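Drudholm play kitchen table set, colander pattern
Manufacturer: Baert
Range: Dokau
Order reference: Fakenen 157

Overview

The Drudholm set is a group of kitchen pieces and toy foods for use on a flat table top. It is supplied to nurseries, playrooms, training kitchens and any other room where a small kitchen has to be laid out and cleared away again several times a day. The pieces are finished in muted greens, a grey-purple and blue. The toy foods are brighter, so that they can be found quickly against a pale surface.

Table and furniture are not part of the set. Pieces are sold together under one reference and are also available singly as spares. 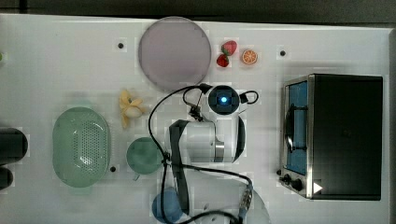 Spacing on the table is left to the user, but the set is easier to work with when the large pieces are placed first. The plate and the colander take up the most room and should not be pushed up against each other. A workable layout has the round or oval plate at the back, the fruit beside it and the colander forward and to the left, with the green cup next to the colander. The peeled banana, with its skin splayed open, needs more space than its weight suggests and is best laid by itself.

Plate

Shallow, with a raised rim and a flat centre. The rim holds small items such as the orange slice when the plate is carried level. It is not intended as a tray for the cups. Maximum load 500 g, evenly spread.

Colander

Oval, pale green, with rows of small holes across the bottom and a raised rim. It may be used with water at hand-washing temperature. Do not use it for draining boiling water. The holes should be brushed through from the underside after use with sand, dough or rice. A bottle brush is suitable; wire brushes will mark the surface.

Cups

One green and one blue. The green cup has a handle and is the larger of the two. Neither cup is graduated and neither should be used to measure ingredients that will be eaten.

Toy foods

The strawberry has a green leafy top. The orange is supplied as a cross-section with the segments showing. Toy foods are wiped clean with a damp cloth and must not be soaked.

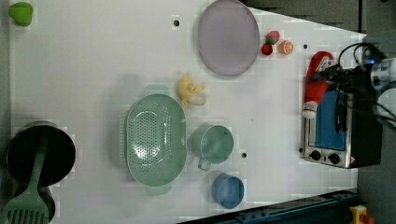
Cleaning between groups should follow the same order each time. Remove the toy foods, then wash the plate, cups and colander in warm water with a mild detergent. Rinse and leave to drain upside down. Allow 2 hours at room temperature before the pieces are boxed. Pieces boxed damp will smell, and the odour is difficult to remove from the colander.

Do not place any part of the set in or on a working oven, hob or grill. Do not use in a microwave.

Storage

The storage box has a lift-off lid. Place the colander in first, the plate on top and the cups at one end. Toy foods go in the cloth bag. Up to 7 boxes may be stacked on a level floor.

Spares and ordering

Quote Fakenen 157 and the name of the piece. Colours may vary slightly between batches, and single replacements are not matched to earlier deliveries. Replacement plates are out of stock until February. Orders for complete sets are not affected.

Page revised 5th January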